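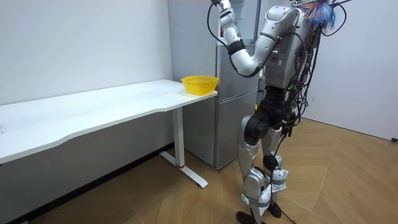 Community Yarn and Textile Skills Program: Second Progress Report

Prepared for the Prosico Community Arts Fund
Submitted by Kiri Hollis, Program Manager, Horavora Fibre Arts Association
Reporting period: March to August

1. Purpose of this report

This report sets out progress against the schedule of activities in the funding agreement between the Prosico Community Arts Fund and the Horavora Fibre Arts Association. It covers the beginner crochet and knitting courses, the yarn reuse scheme, the pattern library and the regional workshops. Matters relating to the building lease were dealt with in the first report and are not repeated.

2. Summary of progress

Four of the five activities in the schedule are on track. The fifth, the regional workshop series, is one workshop behind and is expected to be back on schedule by November. The Association is not seeking a variation to the total grant, although it does request approval to move a small amount between budget lines (see section 7).

3. Beginner courses

Enrolments across the crochet and knitting courses reached 444 in the period. Each course runs for six sessions of two hours, with evening classes starting at 6.30 pm and daytime classes at 10 am. Participants in the crochet stream complete a granny square, a ribbed beanie and a simple drawstring bag. The knitting stream begins with a garter stitch dishcloth and finishes with a pair of fingerless mitts.

Demand for the evening crochet class exceeded the places available in both intakes. A second evening class was opened in June under Clem Quinlan, who had previously assisted in the daytime stream. The waiting list stood at 55 names at the end of August, most of them for crochet.

Tutors reported that the mitts were too ambitious for a number of first-time knitters, particularly the thumb gusset. The pattern has been rewritten with an afterthought thumb and was used in this form for the second intake. Completion of the final project improved, and the original pattern remains available to those who want it.

Left-handed participants were identified in the first report as poorly served by the printed handouts. Mirrored charts have now been drawn for all three crochet projects. The knitting handouts did not require the same treatment, as tutors teach a common method to all participants.

4. Yarn reuse scheme

The scheme accepts donated yarn, sorts it by fibre and weight, and returns it to classes and to community groups at no charge. During the period 1,794 balls and skeins were received and sorted. Of these, 768 were issued to the beginner courses, which met all course requirements for double-knitting weight acrylic and wool blend. The balance was distributed to community groups or remains in store.

Unlabelled yarn continues to take up a good deal of sorting time. Lăcrămioara Lungu has prepared a one-page guide to identifying fibre by handle and by burn test, together with a wraps-per-inch gauge cut from card. Burn tests are carried out only in the rear courtyard, under supervision. Where the fibre cannot be established, the yarn is labelled "mixed, wash cool" and reserved for toys, pompoms and practice swatches.

Moth damage was found in one delivery of pure wool in April. The affected material was bagged and frozen, and the shelving was emptied and cleaned. No further damage has been found at the monthly inspections since. Incoming animal fibre is now held separately for two weeks before it is shelved.

5. Pattern library

The catalogue was moved to the Tokard lending system in May. Borrowers can now search by craft, yarn weight and skill level, and reserve items before visiting. The transfer took three weeks longer than planned, mainly owing to older leaflets that carried no publisher or date. These have been entered under a general heading and will be described more fully as time permits.

The library has also adopted a single set of crochet terms for its own handouts. UK and Australian terms are used throughout, with a conversion table to US terms on the back of each sheet – a change requested by both tutors and borrowers.

6. Regional workshops

Three of the four workshops due in the period were delivered. Topics were blocking and finishing, basic colourwork, and mending knitted garments. The fourth, on natural dyeing, was postponed when the hall's water supply was shut off for repairs. Hamish Katene has confirmed a new booking for October and the dye materials have been kept in dry storage.

Feedback on the mending workshop was especially favourable. Several participants asked for a longer session covering Swiss darning and the replacement of worn cuffs, and this has been added to the draft program for next year.

7. Budget

Expenditure is within the approved total. Tutor fees are slightly over the forecast, reflecting the additional evening class, while materials are under forecast as a result of the reuse scheme. The Association requests approval to transfer the unspent portion of the materials line to tutor fees. Ball winders and swifts were purchased from Amano at the quoted price. A full statement, reviewed by Angus Treloar, is at Attachment A.

8. Activities for the next period

– Deliver the postponed dyeing workshop and the three remaining regional workshops.
– Open the third intake of beginner courses, with priority given to the waiting list.
– Complete the catalogue entries for undated leaflets.
– Trial an intermediate crochet course covering garment shaping and reading charts.

Questions on this report may be directed to the Program Manager.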